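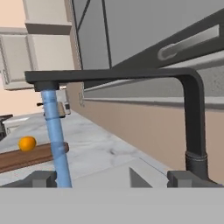
Laufendes Wasser an der Küchenspüle. Grafik: computergeneriert

**1/11** Die Stadtwerke Larkis informieren an dieser Stelle über Stagnationswasser in der Hausinstallation. Anlass sind die zahlreichen Anfragen, die den Kundenservice im Februar nach den Ferien erreicht haben. Stand der Angaben: 11. März 2019.

**2/11** Als Stagnationswasser wird Trinkwasser bezeichnet, das über längere Zeit in der Leitung gestanden hat. Während dieser Zeit können sich Stoffe aus Rohren und Armaturen lösen, insbesondere Nickel, Kupfer und, bei sehr alten Installationen, Blei. Auch Keime können sich in stehendem Wasser leichter vermehren.

**3/11** Zur Zuständigkeit: Die Stadtwerke verantworten die Wasserqualität bis zur Übergabe an die Hausinstallation. Für die Leitungen im Gebäude ist die Eigentümerin oder der Eigentümer verantwortlich. Mieterinnen und Mieter wenden sich bei Fragen zu Leitungsmaterial und Alter der Installation bitte zunächst an die Hausverwaltung.

**4/11** Hat das Wasser länger als vier Stunden gestanden, zum Beispiel über Nacht, empfehlen wir, es vor der Verwendung zum Trinken oder Kochen ablaufen zu lassen, bis es spürbar kühler aus der Leitung kommt. Eine feste Sekundenzahl können wir nicht nennen. Sie hängt von der Länge der Leitung und vom Durchfluss ab.

**5/11** Das abgelaufene Wasser muss nicht verloren gehen. Es eignet sich zum Putzen und in der Regel auch zum Gießen von Zierpflanzen. Für die Zubereitung von Säuglingsnahrung ist ausschließlich frisches, kühl nachgelaufenes Wasser zu verwenden. Bei Bleileitungen genügt das Ablaufenlassen nicht; in diesem Fall ist auf abgepacktes, für Säuglinge geeignetes Wasser auszuweichen.

**6/11** Nach einer Abwesenheit von mehreren Tagen sollten alle Entnahmestellen der Wohnung geöffnet werden, also auch Dusche, Handwaschbecken und Gästebad. Dies gilt für Kalt- und Warmwasser. Beim Spülen der Dusche ist der Brausekopf möglichst tief zu halten und das Fenster zu öffnen, damit kein Sprühnebel eingeatmet wird.

**7/11** Warmwasser aus der Leitung ist zum Trinken und Kochen nicht zu empfehlen. Bitte entnehmen Sie kaltes Wasser und erhitzen Sie dieses. In zentralen Anlagen mit Speicher soll die Temperatur am Speicheraustritt mindestens 60 Grad betragen. Eine Absenkung zur Energieeinsparung ist mit dem Fachbetrieb abzustimmen.

**8/11** Strahlregler, umgangssprachlich Perlatoren, sind regelmäßig zu entkalken und bei sichtbarem Verschleiß auszutauschen. Selten genutzte Leitungsabschnitte, etwa zu einem stillgelegten Waschbecken im Keller, sollten von einem eingetragenen Installationsbetrieb abgetrennt werden.

**9/11** Im Ortsteil Bowen werden derzeit 70 Hausanschlüsse erneuert. Vor einer Unterbrechung der Versorgung erhalten die betroffenen Haushalte eine schriftliche Mitteilung mit einer Frist von 5 Werktagen. Nach Wiederinbetriebnahme kann das Wasser vorübergehend trüb sein. Wir bitten, es in diesem Fall bis zur vollständigen Klärung ablaufen zu lassen und in dieser Zeit keine Waschmaschine zu betreiben.

**10/11** Wer eine Untersuchung des Trinkwassers wünscht, kann ein Probenset beim Labor Ciseo anfordern. Es enthält 2 Flaschen: eine für die Probe nach Stagnation, eine für die Probe nach Ablauf. Die Kosten trägt die Auftraggeberin oder der Auftraggeber. Die Befunde werden schriftlich zugestellt; die Stadtwerke erhalten davon keine Kopie.

**11/11** Das Merkblatt »Trinkwasser im Haushalt« liegt im Kundenzentrum Sestisis aus und wird auf Anfrage per Post versandt. Zählerstände und Rechnungsfragen können über diesen Kanal nicht bearbeitet werden. Störungen melden Sie bitte ausschließlich telefonisch beim Bereitschaftsdienst; die Rufnummer steht auf Ihrer Jahresabrechnung.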